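News > Community > Press Releases

Asineo Reading Room Opens Its Summer Season With Longer Hours

May 25, 2021 – Hi, I'm Lumturie Petkov, and I run the Asineo Reading Room on the ground floor of the old Drudar building. I'm so happy to finally share our summer plans with you! Starting in June we'll be open 6 evenings a week (Mondays are still for shelving, sorry), and the long table by the back windows can be booked by anyone with a library card.

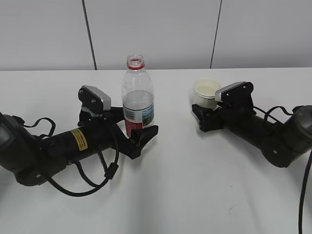 The big draw this year is the Grirance collection – 88 letters, diaries and seed catalogs from the farming families north of town. The oldest is a letter from 1847, mostly about a sick mule and the price of nails, and I've read it more times than I should admit. Eugeniusz Borkowska spent the winter typing everything up, so you won't have to squint at the handwriting unless you want to.

We're also holding three read-aloud nights. Bring a page of something from your own family, a recipe card or a postcard or whatever you've got, and read it to the rest of us. "My grandmother's letters are full of gossip and I plan to read every word," says Eugeniusz, who is going first. 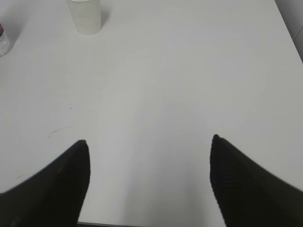
A white tabletop, photographed up close.

Admission is free. Coffee is a dollar, cookies are whatever you put in the jar. Parking is behind the building, and the side door has the ramp. To book a table or sign up to read, stop by the front desk or call during open hours and ask for me.

14 shares | 3 comments

marge_k: Will the seed catalogs be out the whole summer? My sister visits in August.

Stan: Good news about the evenings, I never could make it before work.

pdell: Sick mule letter please!!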